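Shared Buildings Call for Written Agreements

Religious life in most towns now depends on buildings that more than one congregation uses. The Darside Fellowship of Churches has 40 member congregations, and fewer than half of them meet in a building they own outright. The others rent, borrow or share. 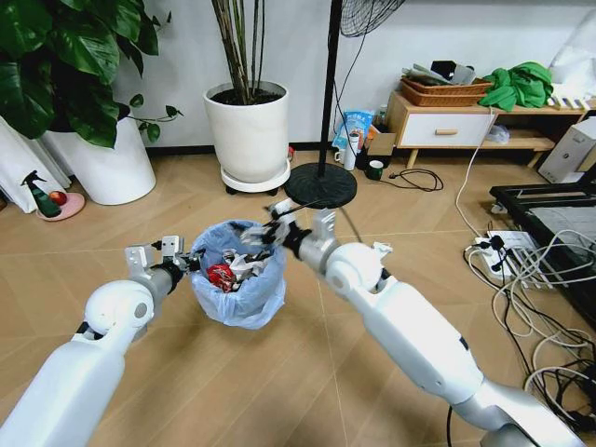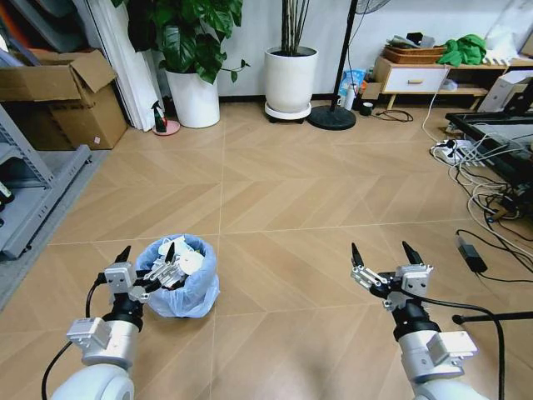 Two views over the same light floor.

It is the position of this column that every shared arrangement should be set down in writing before the first service is held. Many pastors resist this. They feel that a contract between believers suggests a lack of trust, and they point to long friendships that have run well on a handshake. Such friendships exist, and they deserve respect. They also tend to end when one of the two pastors retires.

Consider the experience at Lindqvist Chapel. For many years the chapel opened its sanctuary to a younger congregation on Sunday afternoons. The terms were understood by the two ministers and by very few others. When both had moved on, the host board believed it was owed a monthly gift toward heating. The guest congregation believed it had met its share by paying for the new furnace. The amount in dispute was $715. It took the better part of a year to settle, and by then 72 people had begun worshiping elsewhere.

A good agreement can be short. The one used at Clarkine fits on two pages and covers hours, keys, insurance, storage, and notice. It also says what happens when a funeral falls on the same afternoon as a guest service, a question that most churches leave until the family is already waiting for an answer. The text is reviewed each December by both boards.

There is a fair objection on cost. Small congregations cannot easily pay an attorney, and the quote of $900 given to one of our members last spring was more than its offering for that month. The Fellowship should therefore publish a standard form, free to all members, and should help any church that wishes to adapt it. The Ilico Synod has done this for its own parishes, and its form would serve as a sound starting point.

Scripture has no shortage of covenants, and most of them were spoken aloud and then recorded. Those who made them did not regard the record as an insult. Congregations that share a roof today would do well to take the same view - and to do so while relations between them are still warm.

The matter will come before the spring assembly. Member churches are urged to send delegates who have read their own present terms, where such terms can be found.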